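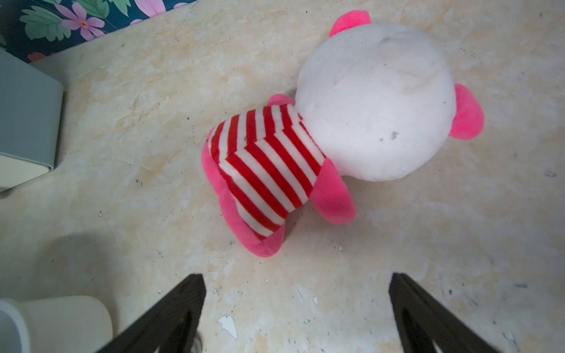
Zovex Round-Rim Bin: a bucket with a marketing department
Review, updated 11/24/25

I bought two of these in August after reading that one bin could handle "every small thing in your home." The seller is Fledcombe, the box says Zovex, and the care card inside mentions something called Grellutari finish. As far as I can tell, Grellutari finish means white plastic.

The product page makes three claims: that the bin works for toys and hardware alike, that it wipes clean with a damp cloth, and that the thick rounded rim makes it "comfortable for any task." I gave one bin to the soft toys and the other to the garage bits.

Soft things

The listing shows it full of plush animals, all sitting up nicely. Try that with a toy like my test case, the one with the big round white head, neon pink ears and red-and-white striped shirt. A head that size takes up most of the space, and whatever goes in next has to fit around it. I got a few small ones underneath and then the pile started to lean. The page calls it a 7-quart bin, and maybe it is if you are storing soup.

White fleece also shows every smudge. That toy has a few gray marks on the head already, so I can't blame the bin for those, but an open top with no lid does nothing to keep dust off either. If you have pale plush, I would want a cover. Fledcombe sells one separately - of course it does.

Hard things

I expected very little and got slightly more. Wing nuts are a nuisance to store. They hook on each other, they don't stack, and in a shallow tray they slide to whichever end you don't want. In a deep bin they at least stay put. The rim is fine to grip and did not dig into my fingers when I carried a heavy load across the garage, so the word "comfortable" can stand.

Getting them back out is another matter. You either reach down and feel around or you tip the thing over, and tipping it over puts your hardware on the floor. The rim is so rounded that there is no lip to pour from, and everything leaves at once in a wide fan. A cheap Chantharasri scoop tray I have owned for years pours much better and cost less.

I also put both bins on the kitchen scale. One came in at 324 grams and the other at 368. They are supposed to be the same bin. I have no idea which one is correct, and the lighter one flexes when you lean on it.
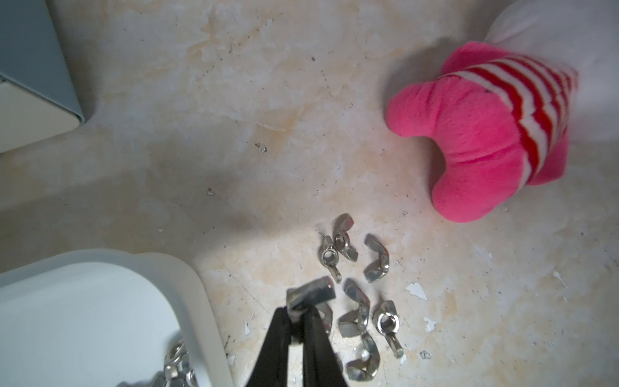

A reader who left no name disagrees with most of this. The bin was never meant for pouring, the comment says, and anyone keeping wing nuts loose in a deep container has picked the wrong container. Put them in small jars, stand the jars in the bin, and it works fine.

Fair enough, and I tried the jars. It does work. But then the jars are doing the sorting, and I could stand them in a shoebox for free.

Cleaning is the one claim I have no argument with. Dust and a greasy thumbprint came off with a damp cloth, no soap.

The page shows 713 ratings, nearly all of them glowing, and a lot of the ones I read seem to have been written the day the box arrived. Mine have had a few months. I'm keeping the heavier one for the garage. The lighter one is under the sink with the sponges, and the soft toys have gone back on the shelf.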